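[skumari-shounian] 回复:桌面双层架上拖鞋的摆法,层位与朝向

发件人:Lian
收件人:Skumari 收纳邮件列表
主题:回复:桌面双层架上拖鞋的摆法,层位与朝向

各位好,

Ernő 上次的信里有几个问题,我按顺序回复。先引原文,再逐条写。只看结论的可以直接跳到第六节。

Ernő Nyitrai 写道:
> 各位,
>
> 我手上有一个 Skodov 的小双层架,黑色金属腿,浅色木板,放在桌上用。
> 打算拿来放拖鞋,都是 Ollari 的一字拖,鞋底比较厚。
>
> 问题如下。
>
> 1. 上层放一双还是两双?我试过放两双,板面看上去是够的,但是取的时候
> 总会碰到旁边那一双。
>
> 2. 下层(就是桌面本身)净高够不够?厚底鞋的鞋面拱得高,我担心会顶到
> 木板的底面。
>
> 3. 鞋头朝外还是鞋跟朝外?列表里以前有人主张鞋跟朝外,理由是手指可以
> 捏住鞋跟。我不太确定这一条适不适用于拖鞋。
>
> 4. 颜色要不要分层?我有三种颜色,深的两种在灯光不好的时候分不清。
>
> 5. 桌面是亮面的木头,架子的脚会不会滑?
>
> 如果有人手上有同款架子,请把尺寸发一下。我的说明书早就扔了。
>
> Ernő

一、尺寸

同款架子,用钢卷尺量,量了两遍,取较小的值。

木板可用长度(两侧金属腿之间):406 毫米
桌面到木板底面净高:16 厘米
拖鞋单只最宽处:93 毫米
一双拖鞋的重量:约 1,000 克(厚底款,大码,厨房秤)

长度有一个容易量错的地方。金属腿从上层板斜着落到台面,所以在板的高度量和在台面的高度量,得到的数不一样。上面给的是在板的高度量的。下层实际能用的长度要把腿脚的位置算进去,左端尤其要留意,第一只鞋应当从腿的内侧起排,不要压在腿脚上。

宽度只给最宽处。Ollari 这个鞋型前掌宽、后跟窄,排列时起作用的是前掌。鞋面的带子也有一点外鼓,不过没有超出鞋底的边缘,计算时可以忽略。
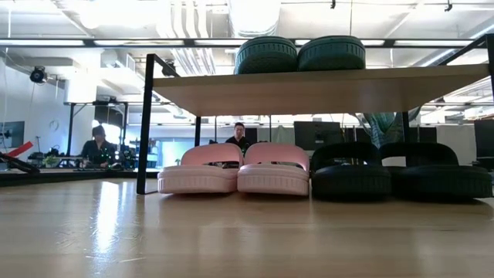
本页最后修改:2021年2月16日 星期二

二、上层放几双

结论是一双,居中。

单只 93 毫米,一双并排就是 186 毫米,两双 372 毫米,放在 406 毫米里面算术上成立,余量 34 毫米。余量要分给两端和中间,分下来每处只有一厘米出头,手指伸不进去。Ernő 说取的时候会碰到旁边那双,原因就在这里。

我现在的摆法是深青色那一双放上层,两只挨着,放在板的中段,左边的板面空着不放东西。空出来的地方不要拿去放钥匙、鞋刷之类的小件。列表存档里有一封 Scanlon 架子的帖子讨论过这件事,结论是小件一旦上去,鞋就会被挤到板边。我同意那封帖子。

两只鞋之间留不留缝,我试过两种。留缝时两只会各自歪,每次放回去都要对一下;靠拢以后互相做参照,歪了一眼就能看出来。上层的高度接近坐着时的视线,歪斜比较显眼,所以我选靠拢。

三、下层净高

够用。净高 16 厘米,厚底款从台面到鞋面最高点不到 10 厘米,放进去以后上方还有空间。顶到木板底面的情况我没有遇到过。

需要考虑的是手。取鞋的手要从前方伸进木板下面,手背朝上,如果按捏住带子向上提的习惯去拿,抬手时指节会碰到板底。改成水平拖出就没有这个问题:食指和中指伸进带子下面,向外平拉,鞋底贴着桌面出来,过了板的前沿再提。厚底鞋底面有纹路,拖动时会有一点声音,对亮面桌子有没有影响我没有做过对比,介意的可以垫一张毛毡。

下层排两双,粉色在左,黑色在右,四只排成一行。粉色第一只紧靠左侧金属腿的右边起排,后面依次接上。不要排成前后两行。架子的深度可以让后面再塞一行儿童尺码,我见过有人这样用,后面那一行基本取不出来。

四、朝向

鞋头朝外。六只统一。

鞋跟朝外这一条在列表里的来源,我去翻了存档,最早是说系带的皮鞋。皮鞋后帮硬而且高,捏住后帮提起来很稳。一字拖没有后帮,鞋跟朝外时手能碰到的只有鞋底后缘,捏起来整只鞋会向前翻,带子那一头先着地。

鞋头朝外时,带子形成的开口正对着人,手指直接进去。另外,带子的颜色和宽度都在正面,识别也方便。从低处平视过去,看到的是鞋底前端的一圈纹路和带子的弧面,三种颜色都能分辨。

统一朝向还有一点次要的好处:一双鞋左右脚放反了很容易发现。前掌的弧线,两只正常放置时内侧边相对,外侧边向外弯;放反了以后,中间会出现一个明显的尖角空隙。鞋跟朝外时这个差别小得多。

五、颜色和分层

Ernő 说深的两种分不清,我的情况一样,深青和黑在晚上只开一盏灯时很接近。所以我不让这两双上下正对,也不让它们在同一层相邻。

可以用的规则写在下面,按优先级排:

(1)深青单独放上层。
(2)黑色放下层右侧。
(3)粉色放下层左侧。

按这个规则,同一层里面相邻的永远是一深一浅,深青和黑至少隔着一块木板。浅色木板本身起了衬底的作用,深青放在上面轮廓是清楚的。如果反过来把粉色放上层,下层就是深青挨着黑色,那就回到原来的问题了。

有人会问为什么不按使用频率分层。我试了一段时间。三双的使用频率差不多,按频率排的结果是每隔几天就要换一次位置,换完以后家里其他人找不到。颜色规则不需要换。如果你的三双里面有一双明显用得多,可以把它放上层,前提是下层剩下的两双颜色能分开。

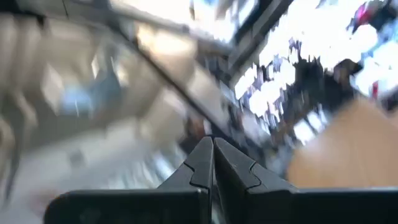
换季的时候另算。三月以后我会把厚底的收进鞋盒一部分,架子上换成薄底的,层位不动,颜色规则照旧。鞋盒外面在短边贴标签,写颜色和码数,不写季节,季节过一年就看不懂是指放进去的时候还是该拿出来的时候。盒里不放隔纸也可以,两只鞋底相对、一正一反放,带子各占一头,盖子能盖平。

六、汇总

架子:Skodov 双层,桌面用
上层:一双,深青,居中,两只靠拢,余下板面不放小件
下层:两双,左粉右黑,排成一行,从左腿内侧起
朝向:鞋头朝外,全部统一
取放:上层直接提;下层水平拖出后再提
换季:层位不动,只换鞋

七、桌面和架脚

第五个问题放到最后,因为我的答案不完整。

桌面是浅色木面,有一点光泽,灯照上去左边能看到一条反光。架脚是细金属,和桌面的接触面积很小。空架子用一根手指推得动,三双都放上去以后,轻推不动,用力推还是会移。六只鞋里有四只直接放在桌上,对架子没有压重的作用,真正压在板上的只有上层那一双。想靠鞋的重量来防滑,效果有限。

我试过的办法有两种。

第一种是透明胶粒,贴在架脚底部。接触面太小,胶粒有一半露在外面,沾灰,过一阵子就偏了。不推荐,除非把胶粒裁到和脚一样大。

第二种是硅胶套,套在腿的末端。防滑是够的,但是架子会抬高一点,四个套子厚薄不一致时架子会晃。我买的那一包里有一个偏厚,换掉以后就平了。套之前先把四个放在玻璃上比一下高低。

毛毡垫不解决滑的问题,反而更滑,只适合担心划痕的情况。第三节里说的毛毡是整张铺在鞋底下面的,和这里是两回事,请不要混在一起。

上层木板和金属框的连接,我这一只没有松动。Ernő 那边如果板子会响,先检查板底的螺丝,拧的时候对角交替,不要一次拧死。上方那根横杆不要当提手用,搬动时请托住木板下面。

八、还没有答案的

板面的清洁。木板表面是什么涂层我不清楚,目前只用拧干的布擦,没有用过清洁剂。有人用过的话请在列表里回一下,写明用的是哪一类、多久擦一次。

下层靠右一端。我这边黑色第二只离右端已经比较近,码数再大一号可能就要和右后方的立柱错开放。手上有更大码的,请量一下单只最宽处,连同码数一起发过来,我补进第一节。

另外请 Ernő 确认一下你那只架子的净高。Skodov 的架子据我所知改过一次腿的角度,两批的外观几乎一样,如果你量出来和我的差一厘米以上,第三节的取放方法可能要调整。

Lian

--
Skumari 收纳邮件列表
回复时请保留主题行,引文只留需要回答的部分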